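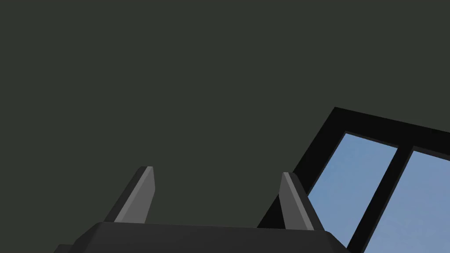

A view from the simulator, with the gripper open and the window off to the right.

Well, that was a week. If you follow the warehouse robots over at Brirkovora (and judging by my inbox, plenty of you do), you already know that the picking arms at the Salldale building stopped taking orders for most of a shift. I finally have the fault report in my hands, and it's a good deal stranger than the "network trouble" we were told about at first.

Quick recap for anyone just joining. Brirkovora runs eight arms in Salldale, all of them on control software called Wulus. Before any change to Wulus goes out to the floor, it gets run in a simulator, with a pretend arm in a pretend room, over and over until everyone is happy. The latest update had gone through 1,414 of these practice runs and passed all of them. Every single one! So out it went, and for the first couple of hours it was business as usual.

Then the arm at the end of the line swung up with nothing in its grip, tipped its wrist back and stayed there, fingers open, aimed at the ceiling. A minute later it put itself into a safety stop, which is the part that worked just as it should. The folks on shift reset it, it picked a few more boxes, and up it went again. By the middle of the shift three more arms were doing the same thing, and the supervisor pulled the plug on the whole line. Good call, if you ask me.

No one was hurt, and I want to get that in early because a couple of messages I got had it otherwise. The arms work behind a fence, and the gate switch did its job each time someone went in. One tote got knocked off a belt. That's the full damage list, unless you count the orders, and nearly 1,000 of those went out a day behind.

So what happened? The report blames one number. After a failed pick, Wulus is supposed to send the arm to what they call a rest pose, a sort of neutral tucked-in position where it can have another look at the bin. The update changed how that pose is stored, from an angle measured off the floor to an angle measured off the arm's own base. Fine so far. Except that the part of the program that reads the pose back still thought it was getting the old kind. On a bench where the base sits flat, the two come out nearly the same and you'd never spot it. The Salldale arms are bolted on at a slant so they can reach into the deep bins, and there the mistake goes straight to the wrist.

And once the wrist is tipped back, the camera on it can't see the bin anymore. It sees the wall, or the ceiling, or whatever happens to be up there. Wulus looks for a box, doesn't find one, decides the pick has failed and sends the arm to its rest pose. Which is the pose it's already in. Round and round until the timer runs out and the safety stop kicks in. I laughed when I read that bit, and then I thought about being the person who had to walk over and reset it 42 times (that's the figure in the report) and I stopped laughing.

The thing I keep chewing on is the practice runs. How do you pass every one of them and still end up with this? I put that to the company and got a pretty frank answer back. The simulator scored a run on whether the box got from the bin to the belt. It didn't score where the arm was pointing in between. And the pretend arm was mounted on a flat base, the same one they've been using since the software was first written. A few of the recorded runs did show the gripper pointing somewhere daft for a moment after a missed pick, with its fingers open on nothing at all. The arm recovered, the box got moved and the run went down as a pass. The recordings were kept, but there was no step in the process that asked a human being to watch them.

I've spent enough time around test setups (I did nine years on a packing line before I started writing this column) to feel for them on that one. A green check mark is a very soothing thing to look at. You get a whole page of them and you want your lunch.

Anyway, the fix. The old version of Wulus went back on all the arms before the next shift, and they've been running on it ever since. The corrected update is written, and it's going through testing now with the simulated base set at the Salldale slant. There's also a new rule that any run where the camera loses the bin for more than a couple of seconds counts as a fail, even if the box gets where it's going. I like that one a lot. It's going to throw up a bunch of false alarms in the first few weeks, and somebody is going to complain about them, and I hope they keep it anyway.

The company that makes the mounting frames, Azar, asked me to point out that there was nothing wrong with the frames. They're right and the report says so. The slant was in the drawings all along. It just never made it into the simulator.

A few of you wrote in to ask whether the other Brirkovora buildings could have the same trouble. The short answer is no, not at the moment. The update only went to Salldale, which gets everything first, and the other sites are still on the version before it. They won't be moved over until April at the earliest, and I'm told that date depends on how the new tests go.

Two things I'm still waiting on. One is why the first notice to customers said "network trouble" when the people on the floor knew within the hour that it was the arms. I've asked twice and been told that the wording is being looked at. The other is why the line was allowed to keep going after the second arm went up. Resetting one arm is a nuisance, but when its neighbor starts doing the same thing I'd want everything stopped until I knew what I was dealing with. The report says the written instructions only cover a single arm in safety stop and don't mention more than one, so the crew did what the sheet told them. A new sheet is on the way, and if I can get hold of a copy I'll put it up on the site.

If you work at the Salldale building and saw any of this up close, drop me a line. I won't use your name. I'd especially love to hear from whoever was on the gate for that shift.

Updated January 27, 2019, to add the reply from Azar.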